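Ticket 2766 – Holdings import shows wrong share count
Opened by: Asmaa Hamdy
Product: Lumetti Portfolio Desk
Status: Closed

After the quarterly import, the Desard position shows 2091 shares. The custodian statement has 1000. Litano and Gaber match.

February 18, 2019
Checked the import file. Desard is listed twice, once under the old ticker and once under the new one. The importer adds both lines together.

Removed the old ticker line and ran the import again. Same result – the first import was still in the cache.

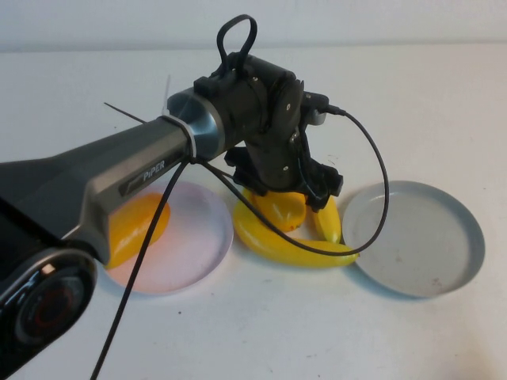
Cleared the cache and imported a third time. Desard now shows 1000 and the account total agrees with the statement. Added a ticker mapping so the August file won't need the manual edit. Asmaa confirmed the figures on her side. Closing.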